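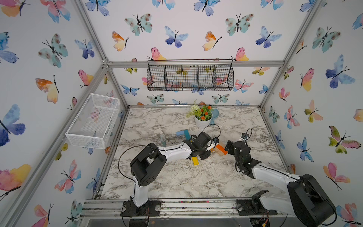 Week 3: Collecting demonstrations
Thursday, September 17, 2026
Instructor: Şükran Yazıcı. Lab sessions: Corentin Bailly.

Read this before your first lab slot. Reading for next week is on the course page.

1. Terms

An episode is one recording, from the moment you press start to the moment you press stop. A demonstration is an episode in which the task was completed. We keep both kinds, but only demonstrations go into the training set for Assignment 2.

Each time step stores the joint positions of both arms, the gripper openings, the camera images and the commands you sent. The commands are the labels. If you hesitate, the hesitation is recorded as a label too, and the policy will learn to hesitate in the same spot.

2. The block task

Both arms work on one set of wooden blocks on the marble-pattern table. Pick up one block with either gripper, pass it to the other arm, and set it down flat. The plant and the wall baskets stay where they are for the whole course.

Mix up the blocks between episodes. Change positions and angles, and let some blocks touch or overlap. Last year's group, Bridano, recorded 369 episodes with the blocks in nearly the same row each time. Their policy reached for that row even after the blocks had been moved.

3. During an episode

Start with both grippers open and apart.
Look at the wrist camera views before you close a gripper. If the block isn't in view, back off and approach again.
Move at a steady speed. Don't pause in the air to plan.
Check that the cable loops have slack before you turn a wrist.
If a block is dropped, pick it up and continue. Mark the episode "recovery."
If the arms touch, stop and mark it "contact."

4. How much data

Each pair records 46 episodes. Hold out 13 of them before training and don't look at the results on those until your settings are fixed. The pooled set from earlier terms, Tresau, has 2732 episodes and may be used for pretraining only.

5. To hand in

Your episode log, a half page on how you varied the layouts, and one failed episode with your explanation of what went wrong. Upload to the Week 3 folder. Questions about lab slots go to Corentin.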